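Work > Open calls > Ferniddale
3 min read

Wanted: people to fold clothes with us (and tell us when the grippers misbehave)

Posted 09/02/2021 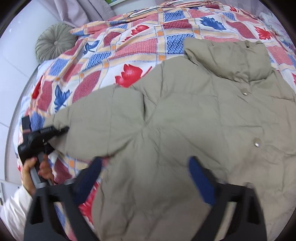
I run the home sessions for Pokine in Ferniddale, and I'm looking for 20 people who can give us a few afternoons in April. You'd be using a pair of hand-held grippers to fold jackets, shirts and bedding in your own bedroom, and what you record goes to teach a robot arm how to do the same chores.

I'd rather you heard about the bad part from me first. In our last round we had a fault with the Flamard grippers. The jaw would stay shut after you let go of the trigger, usually on something thick, and people did what anyone would do – they pulled. We ended up with 7 torn sleeves, one pinched thumb (bruised, nothing broken) and a very unhappy me, because I'd signed off on those tools myself!

So we stopped. Esquivel, the repair shop that looks after our equipment, found a return spring that was too weak and swapped it on every pair. Each gripper now has to open and close 100 times on a padded sleeve before it leaves the shop, and there's a release lever you can flip with your thumb. I've been trying to make one stick at home and so far I can't, but I want to know fast if you can.

What I need from you:

- 6 sessions, each under two hours
- a bed you can spread things out on, and decent light
- two working hands and no wrist trouble right now
- a willingness to stop and call me if a jaw jams – please don't tug, and please don't finish the fold first

You don't need any tech background. Some of my best folders last time had never touched anything like this (one had worked in a dry cleaner's for years and put the rest of us to shame).

We pay for every session you start, even one that ends early with a fault. If something of yours gets damaged, we replace it.

To sign up, use the contact form on the Pokine page, put "folding" in the subject line and tell me which afternoons suit you.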